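Unit 4 handout: Watching a city documentary

Course reader, pages 30 and following. Bring your notes in October.

This unit deals with films that take one town as their subject and let the people who live there do most of the talking. Our main film is Bergeron, a feature about the mill district of Putadville and the families who moved there for work.

Background. The district had 307 registered households when filming began. Director Ga-eun Han spent two winters there before she recorded any interviews. She speaks to people in their kitchens, shops and cars, and keeps her own questions out of the finished film. Subtitles cover the parts in Korean, Portuguese and French.

Terms you need

Observational style: the filmmaker watches and does not step in.
Talking head: a person seated and speaking to or near the camera.
Voice-over: speech laid over pictures recorded at another time.
Archive material: older film, letters or photographs used as evidence.

Before the screening, read the short essay on Plalenent, the earlier film about a river port. It uses a narrator all the way through. Note two places where the narrator tells you what to think about a person.

During the screening, write down who speaks in each section and which language they use. Mark any point where someone switches languages in mid-conversation. Do not try to record every line.

Written work: 300 words on one speaker from Bergeron. Say what we learn from the person's own words and what we learn from the editing. Quote the subtitles exactly.

Optional: Drokisis, a short film made by students in the same district. It runs about 30 minutes and has no interviews at all.
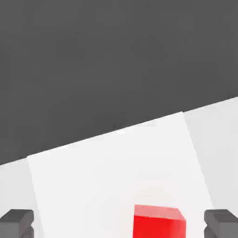 Papers go in the box outside the seminar room before class. Late papers lose one grade step.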